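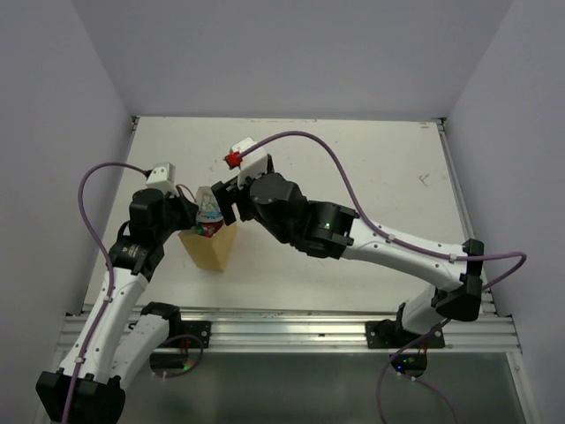 TRILTCOMBE, December

The software team at Warnel measures its weeks in paper bags. The bags are small, the contents are packaged snacks and sachets, and the two arms that handle them run on a planner the company calls Soliman.

Bảo La wrote most of it. Her first version treated each arm as a separate problem and checked for collisions afterwards, which left one arm parked while the other worked. The current version plans both together, with 14 joints and grippers in a single search, and gives up after 1100 milliseconds if it can't find a path.

"Giving up is a feature," La says. "The arm holds where it is and we ask perception for a fresh look."

Perception is the harder half. A paper bag changes shape when it's touched, and shiny wrappers throw back glare that the depth estimate reads as holes. Mahmoud Ramadan, who looks after that side, stopped trying to build a full model of the bag last winter. His code now estimates the rim and a rough volume behind it, and marks everything else as unknown.
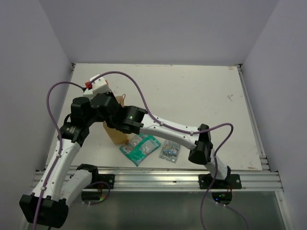
Close quarters are where the two halves of the system argue. With both wrists over the same bag, each blocks part of the other's view, and the planner has to decide how long to trust an estimate it can't refresh. Soliman lets confidence decay over 18 control cycles, then slows the arms. Ramadan wanted a longer window. La wanted a shorter one.

They settled it with Wundidov, the in-house replay tool, which steps through logged runs and shows what each module believed at any moment. Ramadan pulled 59 failed runs and labelled them by hand. Most came down to timing – one module acting on a pose another had already thrown out.

The fix was a shared clock and a stricter message format. It took a fortnight and broke the grasp tuning, so La is redoing that now, starting with the bag's handle.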